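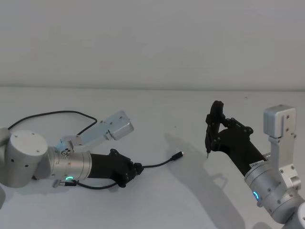

Hi Marijke,

Second progress report on the Ulow bus stop grant, as promised, and sorry it's landing at the tail end of June when you asked for the start of it. I'll go through it in the order of the funding agreement, more or less, and then there's a bit at the end about money that I'd like you to read even if you skip the rest.

Stops and seating

The big news is that the benches are in! All three of the Stage 1 stops along the Skevholm road now have a seat with a back and armrests, which was the thing people kept asking for at the drop-ins last spring. The old stop outside the chemist had a slab of concrete that sloped toward the gutter, so you couldn't park a walker there without holding on to it. Skernovex re-poured it level and tied it into the footpath, and I went past at half past eight one morning and found people using it already, fencing tape and all.

The stop at the top of the hill is the odd one out. It has its seat but no shelter yet. The footing drawings had the post sitting right over a stormwater pipe that wasn't on anybody's plan, and council's engineers want it shifted uphill a touch before they'll sign off. I've got the revised drawing from Skernovex and it looks fine to me (I'm no engineer, so take that for what it's worth). The permit amendment is lodged and I'm told it's in the queue.

Timetables

This is the part I've enjoyed most. We finally have the large-print timetables up, on the posts at a height you can read from a wheelchair, and they have the connection times for the Skevholm train printed underneath. Getting those two sets of times to sit on one sheet took far more emailing than it should have. The bus operator changes its weekend times on a different cycle from the trains, so we'll be reprinting twice a year. I've added that to the maintenance schedule and council has agreed to carry the printing once your grant finishes.

The evening service is still hourly after seven. I know it's outside the scope of what you're paying for, but it's the first thing anyone raises with me, so I'd be leaving something out if I didn't pass it on. 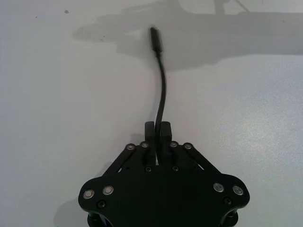

Thin black cable with a small plug at the end.

Survey

We got 47 paper surveys back from the 400 that went out in the letterbox drop. I was hoping for more and I'll own up to that. The forms went out the same week as the rates notices and I suspect a lot of them went straight into the recycling. What did come back was useful, though - people wrote in the margins, and on the back, and one person drew a very good map of where the puddles form.

The comments were mostly on the walk to the stop. There's a stretch of footpath on the east side that just ends at a driveway and starts up again on the far side of the roundabout, and parents with prams are going onto the road to get around it. I've sent the comments to council's transport team with the addresses taken off. They've said they'll look at it for next year's footpath program, and I'll chase them in spring if it's gone quiet.

For the next round I'd like to hand the forms out on the bus itself and leave a box at the library. Nanayakkara Printing still has the file, so a second run would be cheap.

What's changed from the plan

We dropped the solar light at the chemist stop. There's a new streetlight almost directly over it, put in by council under its own program, and it seemed silly to light the same patch of ground twice. I'd like to move that light to the hill stop, which is properly dark by five in winter. The agreement says I need your okay in writing before I swap an item between sites, so please count this as me asking.

We're also two months behind on the shelter, all of it down to the pipe. Everything else is where the timeline said it would be.

Money

Spending is a little under budget on benches and a little over on concrete, and the two come close to cancelling out. The full ledger is in the attached spreadsheet. The second tab has the invoices in date order. One of the Skernovex invoices covers work at two stops on a single line and I've asked them to split it, so expect a corrected copy.

What I need from you is a yes or no on the light, and a short extension so the final payment doesn't lapse before the shelter goes up. If it's easier to talk it over, I'm at my desk most mornings until eleven.

I'll send the next report once the hill stop has its roof on.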